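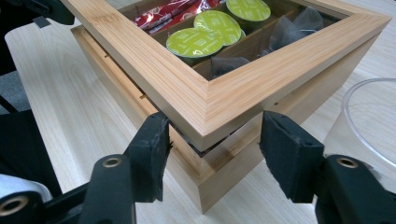 A reader's comment on the first version of this page was that the descale light on the Vinden came back nine days after a full cycle, and that the instructions must therefore be wrong. The cycle had been run correctly. The hardness setting had been left at the factory value, and with well water the machine was counting against the wrong limit. The steps for hardness now come first, and the acid comes second.

Descaling a Vinden capsule machine

Applies to the single-boiler Vinden with a removable tank and three buttons (small, large, hot water). The older two-button model uses a different button sequence and is not covered.

What you need

Descaling solution. I use Yilma liquid concentrate. Any citric or lactic acid product sold for coffee machines will do. Do not use vinegar.
Water hardness strips. Grelus strips read in grains per gallon, the same unit the machine uses.
A heat-safe container that holds at least one full tank, 2000 ml.
A soft brush, a lint-free cloth, and a paper clip with one end straightened.
Time: allow an hour. Most of it is waiting.

How the counter works

The machine does not measure scale. It counts the volume pumped through the boiler since the last completed cycle and compares that with a limit set by the hardness level. When the limit is reached, the light turns on. If the level is set too low for your water, scale builds up well before the light shows. If it is set too high, you descale more often than needed, and the only cost is solution and time.

There are four levels. Level 1 is soft water and allows the longest interval. Level 4 is very hard water and allows the shortest. The machine ships at level 2.

Step 1. Test the water

Run the cold tap for a minute, then fill a clean glass. Dip the strip for one second, shake off the excess, hold it level, and read it after the time printed on the pack. Read it in daylight if you can. The middle two bands are close in color under a warm bulb.

Test the water that goes into the tank. If you fill from a filter pitcher, test from the pitcher. A pitcher cartridge near the end of its life passes water almost as hard as the tap, so test again before changing the setting on the strength of one reading.

At my address in Sasumcombe the tap reads 15 grains per gallon, and a fresh cartridge brings that down to eight. The first figure is level 4 on this machine. The second is level 3.

Step 2. Set the hardness level

Turn the machine off and wait for the lights to go out. Hold the large button and the hot water button together, then press power. Release all three when the small button starts to blink. The number of blinks is the current level. Press the small button to move up one level; it wraps from 4 back to 1. Press power to save.

If nothing is pressed for half a minute the machine leaves the menu and keeps the old value. Go back into the menu once after saving and check the blinks.

Step 3. Read the volume counter (optional)

Inside the same menu, holding the hot water button for five seconds shows the lifetime cup count as four groups of blinks, thousands first. A long blink stands for zero. Mine showed 2606 in July. Write it down with the date of the descale. The interval in cups is more useful than the interval in weeks, especially if several people share the machine and use is uneven.

Step 4. Prepare the machine

Eject any used capsule and empty the capsule bin and drip tray. Close the lever with nothing in the holder. Remove the filter cartridge from the tank if one is fitted - acid exhausts the resin and the cartridge will have to be replaced.

Empty the tank, pour in one dose of concentrate, and fill with cold water to the line marked CALC. If your tank has no such line, follow the dilution on the bottle. Do not mix it stronger to save a cycle. The seals in the pump are not rated for it, and a strong mix can loosen scale in flakes large enough to block the outlet valve.

Put the container under the spout and move the drip tray to its lowest position.

Step 5. Run the solution

With the machine on and heated, hold the small and large buttons together for three seconds. Both blink. Press hot water to start.

The pump runs in short bursts with pauses between them. The pauses are part of the program and are longer than most people expect. Leave the machine alone until the tank is empty and the buttons go solid.

If the pump gets loud and no liquid comes out, stop the cycle with the power button, refill the tank to the line, and restart. An air lock at this stage usually clears on the second attempt. Tapping the tank to seat its valve also helps.

Discharge may be cloudy, slightly yellow, or full of white specks. All three are normal on a first descale. Pour it down the drain with the cold tap running, and keep it off marble and other limestone counters, which it will etch.
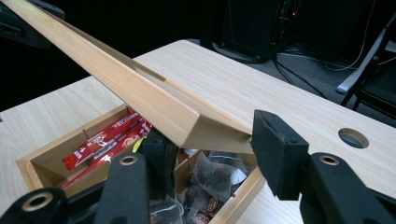 The solution can be passed through a second time if the machine has not been descaled in over a year. Let it cool to room temperature, strain it through a paper filter to hold back the specks, and return it to the tank. Do not use it for a third pass. By then most of the acid is spent.

Step 6. Rinse

Wash the tank by hand, with a little dish soap if the walls feel slick, and rinse until there are no suds. Fill it to the maximum line with fresh water and press hot water to start the rinse stage. The program does not count the cycle as complete until the rinse is finished. Turning the machine off halfway through leaves the descale light on, and many reports of a faulty sensor come down to this.

Run one full tank. If the water still tastes sharp, run half a tank more from the ordinary hot water button. Testing by taste is adequate once the water is cool. A spare hardness strip is no help here, as it does not respond to acid in any way you can read.

Step 7. Clean the capsule holder and spout

This part is separate from scale but is easiest to do while the machine is already emptied out. Turn the power off and let the head cool. Open the lever and brush the piercing plate with the soft brush and warm water. Coffee oil collects behind the points and goes hard. Clear the spout with the straightened paper clip, working from below, without scraping the sides. Wipe the rubber ring with the cloth and check it for nicks.

Refit the filter cartridge, or fit a new one. Soak a new cartridge as its leaflet says before putting it in.

Troubleshooting

Light stays on after the rinse: the rinse stage was interrupted. Repeat step 6 from the start with a full tank.

Light returns within a few weeks: check the hardness level again. On some machines the setting goes back to level 2 after a power cut - confirm the blinks before blaming the water.

Slow flow after descaling: a flake is lodged in the outlet. Run a second weak cycle at half dose. If flow does not improve, the outlet valve has to come out, and that is a job for the service counter.

Water under the machine: look at the tank valve first. Its O-ring is easily rolled out of its groove when the tank is pushed back in. Wet it before seating.

Coffee cooler than before: not caused by descaling. Let the machine heat for two minutes longer and run one blank cup through before measuring again.

Storage of the concentrate

Keep the Yilma bottle upright, capped, and below room temperature if possible. An opened bottle keeps for a year. Crystals around the cap are dried acid and rinse off with warm water.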